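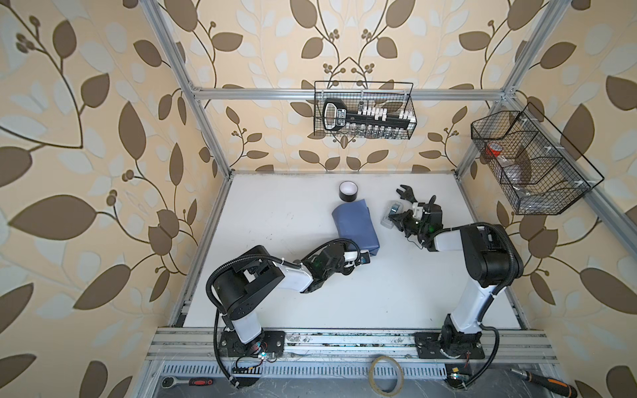 TWO ARMS, ONE TABLE, AND A LOT OF LAUNDRY: CYRIL STOCKDALE ON THE KETTLE

Cyril Stockdale has sold conveyor belts, vending machines and, for one summer he would like left out, hot tubs. These days he runs Skonley, a small outfit in Stetville that sells exactly one thing. It is called the Kettle: two robot arms on a rail, a table, an aluminum frame, and walls to hang things on. It does not boil water. "We get the email every week," he says. "I have a saved reply."

The name came from a whiteboard and stuck before anybody thought to check what else it meant. Stockdale is not sorry. "My partner wanted to call it the Bimanual Workcell Platform," he says. "You try saying that to a bank."

The partner is Derek Rowbotham, who designed the frame and joins us halfway through with a sandwich. He would like it known that Bimanual Workcell Platform was a perfectly good name.

I ask the obvious thing first. Why wallpaper? Other people in this business like their walls gray, or a green you otherwise meet only in hospitals. The Kettle comes with big brown and blue-gray leaves, and berries.

"Where are you going to put the robot in the end?" Stockdale asks. "Somebody's house. Somebody's back office. Those places have patterns on the walls. If your software falls over at the sight of a leaf, better to find out on our table."

Rowbotham chews. "Also it was on sale," he says.

The base kit is $1,915 without arms, a phrase that sits in small type on the order page and causes, Stockdale admits, "some disappointment." You bring your own pair, and the black mounting plates bolt to the rail along the front. The box holds 168 fasteners, and Rowbotham says the frame goes up in 60 minutes. Mine took most of a Thursday. When I mention this he asks which wrench I used, in the tone of a dentist asking about floss.

On the job itself, the two of them are less inclined to joke. Most buyers start with cloth. A folded blue one is the house favorite, and small clear boxes come next. "Cloth is miserable," Stockdale says. "It's never the same shape twice. A box at least has the decency to stay a box." I ask whether the arms are any good at it. "That depends on who wrote your software," he says - the answer of a man who sells tables.

I have complaints. The white top picks up scuffs, especially along the front edge, and I put this to them.

"It's a work surface," says Rowbotham.

"We're looking at it," says Stockdale.

The wire baskets I like without reservation. One hangs from the crossbar at the back and a bigger one, with three compartments, goes on the side post, and between them they take the clutter that would otherwise live under a gripper. They can't do anything about the tools, which still end up in front of the rail. Rowbotham has drawn a tool tray. Stockdale has priced the tool tray. There is, for now, no tool tray.

They have shipped 201 Kettles, nearly all of them to labs and small workshops. A narrower model, the Estow, is due in April. I ask if it will have the same wallpaper.

"Stripes," says Stockdale.

"We haven't agreed on stripes," says Rowbotham, and goes to find a napkin.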